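Cushion covers, the printed ones (square, zip side, two prints)

I get asked about these covers more than anything else we sell, usually by somebody who came in for a lamp, so I've finally sat down and written the page properly. It covers the two prints we keep in all year, the inserts, the washing, and the question of leather sofas, which comes up every single time.

The prints first. Garden Lattice is the off-white one with flowers all over it, and Night Swirl is the navy. Both were drawn by Rima Tarawneh, who works two streets over and still brings her color tests in by hand. She started Lattice as a wallpaper and it was much too busy for a wall (she'd tell you so herself), but shrink it down to a cushion and it's lovely. Night Swirl came later and I'll be honest, I didn't get it at first. On paper it looked like a lot of dots. Then we sewed one up and I took it home that same night.

Both prints are on the same cotton, which we buy from Suter. It has some weight to it and doesn't go limp after a summer in the sun. We tried a thinner cloth one year and got plenty of them back, so no more of that. The zip runs along the bottom edge and tucks under a flap, and it's a proper metal zip with a pull you can get hold of.

Covers are sold on their own. If you want the insert too, ask for the bundle, order number 3603, and we'll stuff it for you before it goes out.

About inserts! Please buy one size up from the cover. I say this to everybody and half of you don't believe me until you've tried it. A cushion with an insert that matches the cover exactly looks fine for a week and then the corners go flat and floppy, and you'll be poking at them forever. We carry two kinds:

Feather — heavier, squashes down when you lean on it, holds a dent if you like that sort of thing. Needs a shake most days.

Fiber — lighter, bounces back by itself, better if anybody in the house sneezes. The Tramier ones are what I have at home and I'm happy with them.

A single cover is $39 in either print. There's no discount for a pair, sorry, I've tried to make the sums work and they don't. We sew 300 of each at a time and when they're gone it takes a while, so if the print you want says "back in October," that's when the next lot is due and not before.

Washing: inside out, zip closed, cool water, and hang them up. Don't tumble them. Kerubo Muli, who does our sewing, puts a second row of stitching on every inside seam, so the seams can take it, but the dryer will pull the cotton in and then your nice plump insert won't go back. A warm iron on the wrong side is fine.

Now, leather. People worry that a patterned cushion will look wrong on a leather sofa, or slide off it. The looks part I can answer easily, since brown leather is my favorite thing to put them on. All that plain caramel needs something going on in front of it, and the orange flowers in Lattice pick up the warmth of it so well. I set the off-white one on its point against the back, near the arm, and let the navy one overlap it a little.

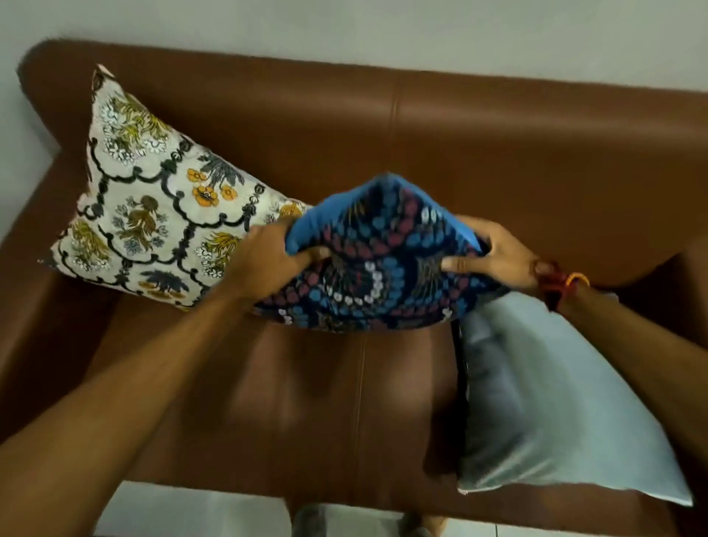
Photo: Lino Villa

Lattice has a black scalloped line running all through it, and that's what holds it together next to something as dark as Night Swirl. Look closely at the navy and the dots are light blue, dusty pink and white, with little feathery strands of gold and green in between. There's pale blue in both prints, so they get along without matching. I'd put either one with a plain cushion too, if two patterns feels like a lot for your room.

As for sliding — yes, a bit, on very smooth leather. A heavier feather insert helps. So does pushing the cushion well down into the seat when you set it. I wouldn't bother with the sticky pads, I had some on my own sofa and they left marks.

Plumping is the same for both kinds. Grab it by two sides, squeeze it in hard, let go, turn it and do the other two. If you want the dent in the top, one chop with the side of your hand, feather only. Fiber just springs back at you.

We also do a plain back on either print if you ask when you order, same price. Returns are fine as long as the cover hasn't been washed. Swatches are free, two per person, and Fulvio at the counter will cut them for you while you wait.

Contact us | © Flimard Home | Back to top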